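December, evening

Up at six and could not get back to sleep, so I made coffee and started on the bread. The starter has been slow since the weather turned. I fed it twice yesterday and it still only got halfway up the jar. I moved it to the shelf over the refrigerator, where it is a little warmer, and I'll see what it does by tomorrow. The dough I made from it was stiff but workable. I gave it an extra hour and then another, and it went into the oven close to noon. The loaf is heavy. It tastes fine toasted.

I have been baking out of the same bag of flour for a month now, the Melar whole wheat, and I am starting to think the flour is part of the trouble. It takes more water than the kind I used before. The old recipe says 400 grams of flour and I have kept to that, but I have been adding water by feel and not writing it down, so I can't compare one loaf with the next. From now on I write it down. Today was a guess. I started a page at the back of this notebook for it.

Walked to the Corka after breakfast to return the cake pan I borrowed from the shared kitchen. They have changed the hours again. The sign on the door says it opens at 9, and I was there before that, so I stood under the awning and watched the delivery trucks go in and out of the lot next door. It was raining a little, the kind that doesn't look like rain until you notice your sleeves. When the door opened there were three of us waiting. I put the pan back on the bottom shelf and took the small scale home, because mine has started jumping between numbers. I signed for it until the end of the month.

On the way back I stopped for onions, rice and a lemon. Onions are up again. I bought the small bag. I had meant to get yeast for a backup loaf and forgot, and I remembered as soon as I had my shoes off.

The rest of the morning went to the closet in the hall. I have put it off since we moved the boxes in there. There were 20 jars in it, most without lids, and I kept six. The rest are in a box by the door for recycling. I also found the good bread knife, which I had been sure was lost in the move. It was rolled up in a dish towel inside a stockpot, so I must have packed it that way myself. It needs sharpening. I tried it on the new loaf and it tore the crust more than cut it.

Lunch was the end of the lentil soup with a lot of lemon. I think soup is better on the third day, but this was the fifth, and I would not go to a sixth.

In the afternoon I read the rest of the rye chapter in the Gomasden book. The author is very sure of everything. The section on souring says to keep the sponge in one spot and never move it, and I had just moved mine that morning. I don't think it matters much. What did help was the part about temperature. My kitchen is colder than I thought. I put the thermometer on the counter by the window and checked it every hour until dark, and it never got near what the book asks for. The shelf over the refrigerator was better by a few degrees. The inside of the oven with only the light on was better still, but then I can't use the oven for anything else, and I have to remember to take the jar out before I turn it on. I did that wrong once last winter and lost a starter I had kept going for two years. I still have a strip of masking tape on the oven door from then, with JAR? on it.
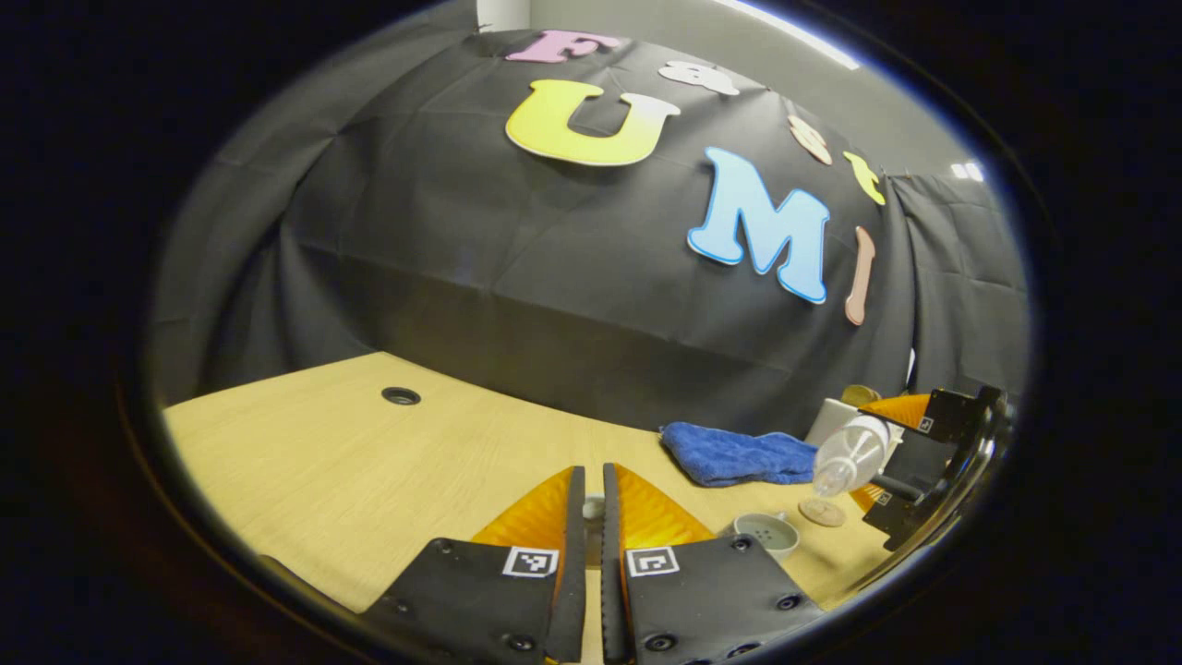 Pastel letters on the black cloth.

Around four the rain stopped and I went out again for the yeast. The light was already going. The short way is closed at the bridge, so I went up the hill and down past the school, and it took twice as long. I didn't mind it. The air was clean and the gutters were running. Someone on the corner had strung lights on a lemon tree in a pot, and it had two lemons on it. The store had only the big jar of yeast – I bought it anyway and put half in the freezer when I got home.

Supper was from Saengthong. I had told myself I would cook, and there were the onions and the rice sitting out, but by six I was tired and the kitchen was still full of closet things. I got the noodle soup and the greens. The soup came in two containers this time, broth separate, and that kept the noodles from going soft on the way. The greens had too much garlic, even for me. I saved half of them to put in eggs tomorrow.

Did the bills after that. The electric was 156, higher than last month, and I suppose that is the oven. I bake three times a week now and each loaf wants the oven hot for a good half hour before it even goes in. I could bake two loaves at once and freeze one. I have thought about this before and not done it, mainly because the second loaf would have to go in something and I only have one lidded pot that can take the heat. The book says two can go side by side on a stone with a pan of water under them. I don't have a stone either. An upside-down baking sheet might do. I'll try it with a cheap batch first so I don't waste the good flour.

Called the pharmacy and was on hold long enough to wash all the jars I kept. The prescription will be ready tomorrow after lunch.

My left shoulder is sore again from the kneading, or from reaching into the closet. I put the heating pad on it while I wrote this. If it is still sore in the morning I'll do the fold method and leave the kneading for another day. I used to do it that way all the time and the bread was no worse. It just means staying around the house for the afternoon, and tomorrow I have the pharmacy. So maybe mix in the morning, two folds before I leave, and the last two when I get back. It's a cold kitchen, the dough can wait.

Things for tomorrow: pharmacy, the box of jars to recycling, knife to be sharpened if the shop is open, write down the water. Call about the gutter over the back door – it dripped on the step all day and the step is getting green.

Checked the starter just now, a little before ten. It is up past the rubber band and there are bubbles along the side. I fed it again, two spoons of flour and two of water, and wrote that on the page.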